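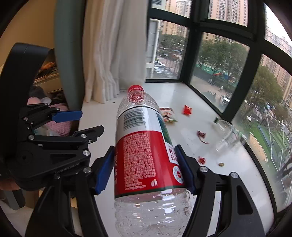
The Big Bottle on the Windowsill

Every home I have ever lived in has had one windowsill that does more work than the rest. In my grandmother's house on Geerts Street it was the one over the sink, where tomatoes finished ripening beside a saucer of odd buttons. In my first apartment in Skorkeck it was a deep, cold ledge in the bedroom that served as bookshelf, nightstand and, from October on, a perfectly good place to keep butter. And in the place I live now, it is the white ledge at the edge of the curtain, where the drinking water ends up.

I came to big bottles slowly. For years I was a pitcher person, with a filter that was always a month overdue and a lid that fell off when you poured too fast. Then a long, hot summer wore me down, the filter people stopped making my size, and I started carrying home the large bottles instead, the kind with a screw cap and ribs down the side that you have to hold with some conviction. I complained about the weight for 3 weeks and then I stopped noticing it.

You get to know a bottle when it sits in your sight all day. The labels are half the pleasure (I am the sort of person who reads the cereal box, and then reads it again the next morning). There's a grocery called Peltura a short walk from me with a whole wall of bottled water from all over, and I choose mostly by the picture. Give me a lake, some rocks, a bit of green and blue, and I'm sold before I've looked at the price. I do like a red cap, too. It's cheerful on a gray day, and you can spot it from the other end of the room when you've forgotten where you put the thing down.

A white sill is a lovely background for all this, but it does ask something of you. Gloss paint shows every ring and every drip, and a cold bottle on a warm day will leave a puddle in the time it takes to answer the phone. I keep an old dish towel folded in the drawer underneath and I wipe the ledge down when I draw the curtains at night. Ours was last painted 7 years ago, in a gloss from Ronitz that I chose in a hurry, and apart from one spot where a flowerpot sat all winter it has held up very well indeed.

Then there is the question of standing or lying down. I was raised to stand everything upright, and my mother would have had something to say about a bottle on its side. But a tall, full bottle on a narrow ledge makes me nervous, particularly with a curtain close by to catch it as it swings, and one evening I just laid it down and felt better at once.

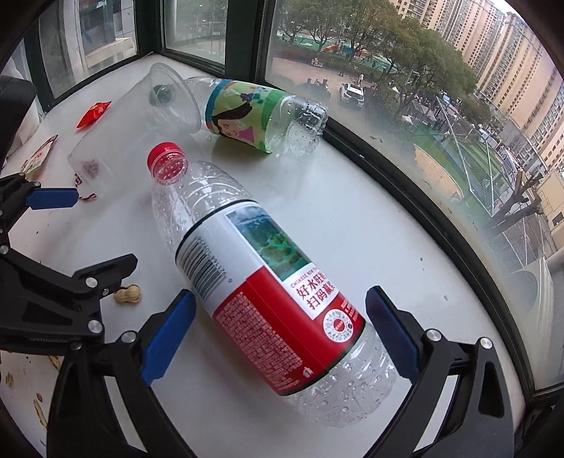

The only rule is to check the cap first, and I mean really check it, with a dry hand and a good firm turn. I learned that the hard way with a bottle I'd been sipping from all afternoon, and the rug took two days to dry out. I also like to set it down slantwise across the ledge, which uses up more room but seems to discourage it from rolling.

Sun is the other thing to think about. A sill is bright by its nature, and I don't leave water sitting there through a hot afternoon. Ours gets the morning light and then goes into shade, so the bottle comes out of the refrigerator after lunch and is generally gone by supper. If your window faces the other way you may want to reverse that, or find yourself a shelf in the hall. The spare bottles live on the floor of the closet behind the vacuum cleaner, where it's dark and nobody trips over them.

Droplets are my favorite part, if I can admit to something so small. They gather up under the cap and along the shoulder, and when the light comes in low they shine like the beads on a good pair of evening shoes. I have lost whole minutes to them when I was supposed to be paying bills.

When a bottle is finished I rinse it and use it a little longer before it goes out with the recycling. The geraniums get theirs from one, and another has a few holes poked in the cap for watering seedlings, a trick I read in a magazine some 35 years ago and have never improved on. The one I'm using at the moment has lost most of its label, and the basil doesn't seem to mind. I'll fill it again once I've finished my tea.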